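Work and Automation, Week 6 notes
What happens to the job when the picking gets automated

Okay, picking up where we ran out of time on Saturday. I promised to write up the Nikadell case properly, so bring these notes to the discussion section and scribble all over them.

Quick recap. Nikadell runs a returns and refill warehouse with 289 people on the floor. Before the change, 168 of them worked the sorting tables: pick up a container, look it over, turn it the right way, put it in the right tray. A good sorter got through nearly 3,000 pieces a shift. I did that kind of work one summer in college and my wrists still remember it!

Then the company signed with Zondano for gripping arms, and the sorting job split into pieces. I want you to be able to name them on the midterm.

Teaching. Somebody has to show the machine what a decent grasp looks like, and the people who know are the old sorters. They hold a gripper in one hand and do the pick themselves, over and over, and the recordings go to the engineers. It's skilled work (where do you close on a bottle that narrows toward the foot?) but the pay grade on paper stayed "sorter" until the second contract. Hang on to that, we'll come back to it with the Ní Mhurchú reading.

Minding. One person now watches several arms and steps in when something tips or jams. The interviews are pretty split on this. Some people love being off their feet. Others say the day got longer -- you wait and wait, and then three things go wrong at once.

Leftovers. Whatever the arms can't handle goes to a side table. The easy pieces used to give you a breather between the awkward ones, and now that table gets nothing but awkward ones. The hourly target took 20 weeks to come down, which I think is the most interesting number in the whole case.

Compare the Vultance plant from Week 4, where the workers had a say in the targets before anything was installed. Same kind of equipment, very different mood on the floor. I don't think the technology explains much of that gap, but come argue with me.

For section, please write half a page on this: if your hands taught the machine, what are you owed, and for how long? Use Ní Mhurchú, chapter 3, and at least one of the interviews. Handwritten is fine. The case packet is on the course page, and the interviews start right after the floor plan.

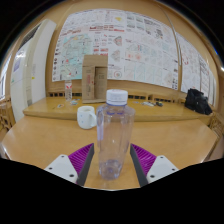

Fig. 1. Hand-held gripper, fingers open on either side of a capped plastic bottle.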